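Nutport Butcher-Block Tabletop, light finish

Three out of five, and I went back and forth on the third.

I bought this top from Sequeira in October to replace a folding table that had started to sag. I paid 293 dollars, plus another 100 for delivery, and that second figure only showed up at checkout. The product page talks a lot about "heirloom character." I've read that phrase on cutting boards and on a broom, so I wasn't expecting much.

It is real wood, I'll give Nutport that. The color is light and even, lighter than on the website, and you can see the seams between the strips without hunting for them. I like the seams. My sister thinks they look like a school gym. When I run a fingernail across them most are smooth, but two near one corner catch a little, and for this money they shouldn't.
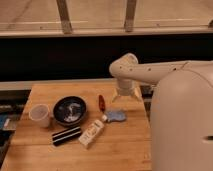
Small stuff is what a table like this ends up holding, so that's how I judge it. Cups, bowls, tubes of whatever, things that get put down and stay down for a week. Light cups don't slide around on it. Round things laid on their side mostly stay put, though I have one pen that finds its way to the floor every time, and I suspect my floor more than the top. Dark things show up well against the wood, which helps if you lose things as often as I do.

Now the finish. The listing says "sealed and ready for daily use." Mine felt dry by the second week, and a glass left a ring overnight. I rubbed in two coats of Gemar board oil and the ring faded to where I have to look for it. The care leaflet does recommend oiling, in small print on the back, so somebody at Nutport knows what "sealed" means and what it doesn't.

I also looked at the Skumov top, which costs 1810 dollars. I can't see where the extra money goes, apart from thicker edges and a nicer box.

Would I buy the Nutport again? At 293 with free delivery, probably. With the extra 100, I'd want to see one in a store first and check the corners by hand.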